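Three months with the Prinavano sheet set

I wasn't going to review sheets. I don't think of myself as a person with opinions about sheets. But I've now had the Prinavano percale set on my bed right through the stickiest part of a Brisbane summer and I keep boring my workmates with it, so you lot can have a turn.

Some background. My old sheets were a jersey set I bought when I moved out of home, and they'd gone pilly and sort of greasy-feeling no matter what I washed them in. I sleep hot (always have, my sister used to refuse to share a tent with me) and by November I was kicking everything onto the floor at two in the morning. So I went looking for cotton percale, which is the crisp, hotel-ish weave, as opposed to sateen, the silky one that clings.

The Prinavano queen set was $95 on special from Dunmore, down from something sillier. You get a fitted, a flat and two pillowcases. I went with white because the only other colour left was a mustard that would've made me look unwell.

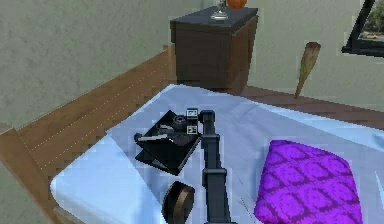 Do they need ironing?
Only if creases bother you. Mine come off the line rumpled and stay a bit rumpled, and I've made peace with it. If you pull them off while they're still the tiniest bit damp and stretch them straight onto the bed, most of the wrinkles drop out overnight.

First impressions were not great, I'll admit. Straight out of the packet they felt like a school shirt. Stiff, a bit papery, and they made a noise every time I rolled over. I very nearly sent them back! Then I read a comment from Leanne Kettle on the Dunmore page saying to wash them hot with half a cup of vinegar and no softener, and to give them a month. She was right. By the fourth wash they'd gone soft but still had that cool, dry feel when you first slide in, and I've been a convert ever since.

The fitted sheet is the bit I was most worried about. My mattress is a fairly chunky one and I've had sheets that ping off the corner in the middle of the night and wrap round your ankle like seaweed. These have a proper deep pocket and elastic all the way round, not just at the corners. It's a wrestle to get the last corner on, mind you, and you'll want to trim your nails first.

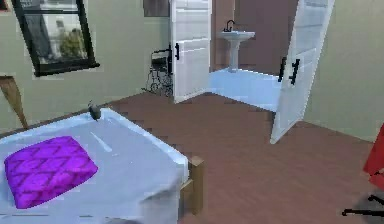 There's also a little woven tag on the inside that tells you which side is the long one, and whoever came up with that deserves a pay rise. I used to put the fitted sheet on sideways every single time. Every time! Now I find the tag, stick it at the bottom right and I'm done before the kettle's boiled.

A few gripes. The pillowcases are just the plain bag style with a tiny tuck-in flap, so the pillow pokes its nose out by morning. The flat sheet is generous on width but I'd have liked another hand's length at the foot. And they do pick up lint in the wash something shocking, so keep them well away from your towels.

I did try the Grustel ones as well, which a friend lent me for a week while she was between houses. They were lovely from the first night, no breaking in, but they're a good bit dearer and they felt warmer to me. If you live somewhere cold I'd probably send you that way. For anywhere north of Coffs, save your money and put up with the crunchy month.

As for wear, I've got two sets on rotation now (yes, I went back for another) and I've put the first one through more than 20 washes. No pilling, no thin patches, one loose thread on a hem that I snipped off. They're still properly white too, though I do hang them in full sun.

I'm giving them four and a half out of five, with the half lost to those pillowcases.
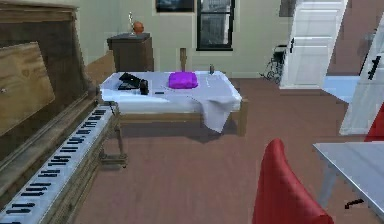

Freya Treloar wrote in to say she's had the same set for two summers and the elastic on her fitted sheet has started to go, but she runs hers through a hot dryer every week and reckons that's what did it. She also buys her pillowcases separately, the kind with the deep envelope flap, and I might have to pinch that idea. I'm strictly a clothesline girl so I'll report back on the elastic next summer.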